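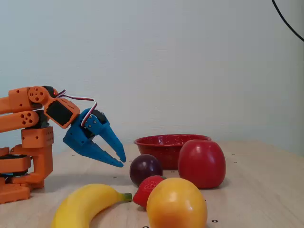 Figure 4.1 Apple and speckled red enamel bowl on a pale tabletop. Note where the apple overlaps the bowl.

Chapter 4
Fruit, a Bowl and a Bare Table

I put off teaching still life for years. When I was at school in Pemton we drew the same brown jug every winter, and by Year 9 I could have drawn it with my eyes shut (the results would have been much the same). So when I started running my own classes I skipped straight to figures and buildings, and then wondered why my students' heads looked like plates and their chimneys leaned. They hadn't learned to look at a round thing sitting on a flat thing. That's what we're doing in this chapter, and I reckon you'll enjoy it more than I enjoyed the jug!

You don't need much. A table, a plain wall behind it, a bowl, and a handful of fruit. I'm a big fan of artificial fruit for learners. Real fruit is lovely, but a study in this chapter can run over several sessions, and a real banana on Monday is a very different colour by the time you get back to it. Artificial fruit waits for you. It also tends to be glossy, so the highlights are easy to find, and highlights are half of what we're after. If you're working from the Plurnero workbook that goes with this text, the exercises there use the same kind of fruit, so you can move between the two.

Have a good look at the apple in Figure 4.1. It's a tall one, a bit elongated, and if you drew a neat circle and coloured it red you'd have drawn some other apple. Most of us carry a sort of stamp in our heads for "apple" and reach for it the moment we pick up a pencil. I still do it. My way around it is to measure the height against the width with the pencil held at arm's length before I make a single mark — it takes a few seconds and it saves the drawing.

Then there's the overlap. The apple stands in front of the right half of the bowl, so part of the bowl is hidden, and your eye knows straight away which is nearer. Overlap is the cheapest depth trick going. Beginners tend to spread everything out so each object gets its own little patch of table, like cakes at a fete, and then they wonder why the picture feels flat. Let things get in each other's way.

Both of them are red, too, which makes it harder than it sounds. You can't lean on colour to separate the edges. The bowl has its white flecks and its rolled rim, and the apple has its bright highlights on the upper left. Squint at the two of them and decide where one red stops and the other begins. Draw that edge first, while you're fresh.

Now move your viewpoint up. The next picture has the red bowl on the right with loose fruit spread over the wood, and you'll find the shapes have changed a fair bit.

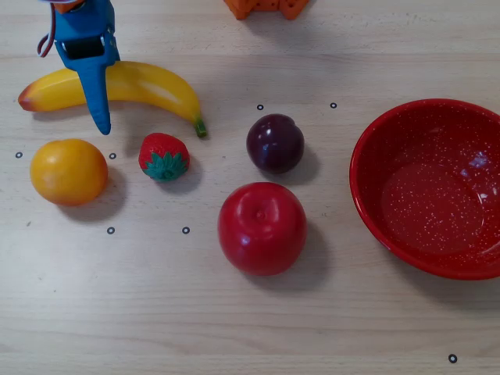
Figure 4.2 Banana, strawberry, plum, apple and a small round orange-yellow fruit, with the bowl at right. Follow the shadows.

Seen from higher up, the apple in Figure 4.2 shows you the small dimple in its crown. It has turned into a nearly round shape with a dip in it, and this time the stamp in your head might nearly pass! The banana gives you the longest line in the arrangement, curving gently from its reddish-orange end across to the short green stem. The strawberry has its leaves facing you, and they're pointy and irregular, so please don't draw five tidy petals.

What I want you to spend your time on, though, is the shadows. The ones under the plum and the apple both fall down and to the right, and so does the one from the little orange-yellow fruit. That tells you the main light is coming from the upper left. Before you draw any fruit at all, put a small arrow in the corner of your page showing the direction of the light. It sounds babyish. I've marked 300 student folios and the most common fault in them, by a mile, is a shadow that wandered off in its own direction halfway through the drawing.

The plum is worth a study by itself. It's dark purple with one white highlight near the top, so you get nearly the whole range from dark to light in something small. Leave the paper bare for the highlight. If you shade over it and try to rub it back with an eraser, you'll get grey, and a grey highlight looks like dust.

Before you start Exercise 4A

Set up your own table with a bowl and four or five pieces of fruit. Keep the wall behind it plain. Use one lamp, on the left, and turn off the overhead light if you can.

Work on A4 cartridge paper with a 2B and a 4B. I use the Balogh pad, but anything with a bit of tooth to it will do.

Draw the arrangement twice, once sitting down and once standing over it. Give each drawing 46 minutes, which is one of our class periods less packing-up time. Keep both, even if you hate them, and write the light direction on the back. You'll want them again in Chapter 5, when we bring in coloured pencil and that red bowl gets properly difficult.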